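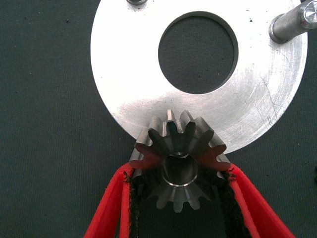 How many demos do you need before a policy can put a gear on a shaft?

Up to 200 in our hands, and fewer if you vary the start pose on purpose.

4/20/20, Masilela list, earlier message:
> We trained on 125 gear demos from the Nostden set and it still
> jams on the shaft. Loss looks great. More data, or is
> something else off?

I'd look at the grasp first! We had the same great loss and the same jams. The gear sat a little differently between the fingers every time, and the policy only ever saw the tidy grasps (my fault, I did most of the demos and I'm fussy). So we recorded 72 more with sloppy grasps and kept the wrist camera in the input - that got us to 4 jams on the whole Veltuvthorpe test run, which I'll take.

Are you still on Cludulov for training? If so, check the image crop, ours was chopping off half the gear teeth for weeks.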